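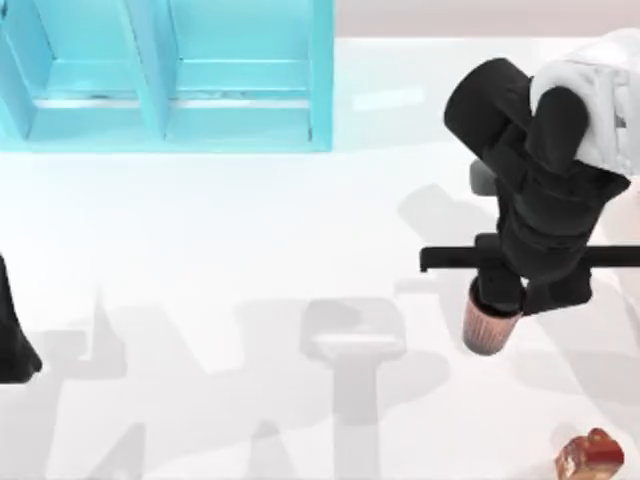 Turquoise shelving unit and white tabletop, overhead view (computer rendering)

Home Shows Schedule Minutes Contact

Latumon Community Television
Minutes of the Gellwood production meeting
March 25, 2025, Halliday Room, Tullmont Library

The meeting opened a few minutes after seven, once the second pot of coffee had been found and everyone had said hello to our two newest writers, who drove a good long way to be with us and were made very welcome. The minutes of the last meeting were read and approved with one fix: the dog in episode four belongs to the postmaster and not to the mayor, and the secretary is sorry for the mix-up.

1. How the first season did
The station sent over its numbers for the first season of Gellwood, and we were all tickled to hear that the finale drew 683 viewers between the live broadcast and the replays. That is our best night so far, and the bakery episode came in second. There was a happy few minutes of people telling each other which jokes their neighbors had repeated to them at the grocery store. The director reminded us, kindly, that the pilot was a good deal slower than what came after it, and asked that the opening of season two get moving before the first break. Agreed by all.

2. The new character
This took up most of the evening, as expected. The writers brought a full page on the new neighbor, a retired game show hostess who buys the house next to the feed store and can't stop giving things away. Everybody liked her. The question was whether she should be in every episode or come and go. Those in favor of every episode felt that the town needs somebody brand new to react to, and that viewers are fond of the old characters but know by now what each one will say. Those against were worried about the postmaster, who had only just gotten a decent story of his own by the end of last season and might get crowded out again.

After a long and very good-natured back and forth, it was agreed to write her into all the episodes of the first half and then see how the scripts feel. The postmaster keeps his barbershop quartet story no matter what. Her name was left open. The names put forward so far all sounded like somebody's aunt (and one of them was somebody's aunt, who would rather we didn't).

3. Auditions
Auditions for the neighbor and three smaller parts will be held at the library, in this same room. We had 37 people read for us last time and the hallway got pretty crowded, so there will be a sign-up sheet at the front desk with set times. Anyone who read for season one is warmly invited back. The two-page scene from the yard sale will be used for the big part. The writers asked for one more week to trim it, as it runs long when read out loud, and this was granted.

A question was raised about whether we should go after somebody well known in the area for the lead part, such as one of the radio voices from the morning show. Opinions were split. It was settled that radio people can sign up like everybody else, and that we would be delighted to see them.

4. Money
The spring bake sale brought in 400 dollars, and heartfelt thanks go to every person who baked, carried, or bought. Of that, 300 dollars will go toward microphones. The old ones pick up the furnace, and two very nice scenes had to be redone last season on account of it. What's left over goes to costumes. The request for a fog machine was talked about with real affection and put off again.

5. Shooting schedule
We hope to begin with the outdoor scenes while the light in the evenings is good, then move to the kitchen and the feed store. The first episode would go out in November, with a new one every two weeks after that. Several people pointed out that last season's schedule also looked lovely on paper. The director asked everyone to mark vacations on the big calendar before leaving tonight, and most did.

6. Other business
The theme song will stay as it is. A shorter version will be tried for the half-hour replays. Somebody left a green umbrella under the piano last month and it is still there. The library has asked us to please stack the chairs ten high at most.

To be done before next time:
Writers: trimmed yard sale scene, outlines for episodes one and two
Director: list of outdoor locations in Tullmont
Secretary: sign-up sheet to the front desk, thank-you card to the bakers

The meeting closed at ten past nine, with a good many of us still talking in the parking lot.

Comments (3)

A viewer on Mill Road: So glad the postmaster keeps his quartet!! He is my husband's favorite, and we have watched the barbershop scene more times than I'd like to admit.

Longtime watcher: Can the replays go back to the earlier time? Nine thirty is late for some of us. Love the show otherwise.

Front row fan: I'd like to read for one of the small parts but have never acted. Is that all right?

Recent items
Gellwood season one replay times
Writers' table notes: the yard sale episode
How to borrow a camera from Latumon
Tullmont Library room bookings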